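# The mattress people would like me to sleep better

My sister Divina sent me a link to a sleep tracker subscription last January, and I have been grumbling at it ever since. The company is called Fetport. For 150 dollars a year it will tell you whether you slept well, a thing I used to find out for free by getting up.

I did try it. I wore the wristband and filled in the little morning survey, and on the second day it gave me a score of 681. Out of what? I looked through every menu in the app and couldn't find a top number. The help page says scores are "personal to your journey." My score is personal, fine, but then what am I supposed to compare it to?

The advice was the usual stuff. Dark room, cool room, no coffee after lunch, same bedtime every night. My mother told me all of that before I was ten, minus the coffee. 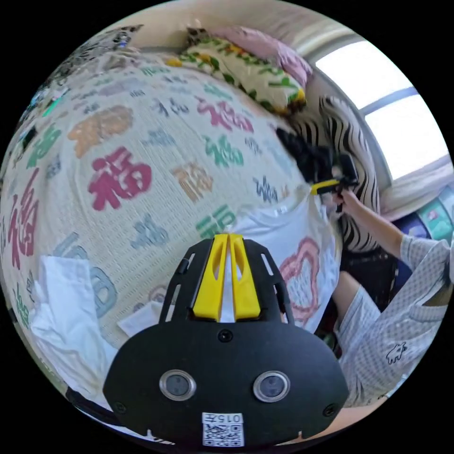 What bothers me more is how sure everybody sounds. Jerome Agbayani, who I used to work with, swears his deep sleep doubled after he bought a Veltwood pillow. Doubled according to the wristband. The same wristband once logged me as asleep through an entire dentist appointment, and I promise you I was awake for that.

I also slept worse the whole time I had it on. I'd wake up at 5, remember there was a score coming, and lie there trying to be more asleep. Maybe that's just me. Divina says I have a bad attitude and that it skews the data.

The trial ran out and I let it go. They've sent me two emails since, both offering to get me "back on track," and the second one knocked the price down quite a bit. I'm still not paying it.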